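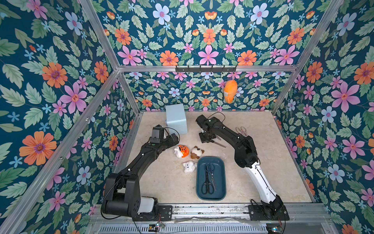
Why does the pattern on wallpaper repeat?

Wallpaper is printed by rollers or machines that make the same design again and again, so a short piece of artwork can cover a whole wall.

One full piece of the design is called a repeat. A small repeat might be 2 inches tall. A large one can be 30 inches tall. When you reach the end of one repeat, the next one starts.

Find a flower you like, such as an orange one with a purple center. Look for another just like it, with the same neighbors. The paper around it may have pink flowers with six petals, pale blue flowers and leaves with jagged edges. When you find the same group again, you have found the repeat.

The background matters too. On dark teal, pink and orange stand out. On a pale background the same flowers would look softer.

Paper comes in long rolls. The person hanging it cuts a strip, pastes it up and lines up the next strip so that the two halves of a flower meet. This is called matching. It uses extra paper, and the bits left over are good for covering a school book.

Try it yourself

Draw one flower and one leaf on a square of card. Cut out the shapes. Lay the card on a big sheet of paper and color through the holes. Move the card over and do it again until the sheet is full.

Words to know: repeat, matching, roll, strip.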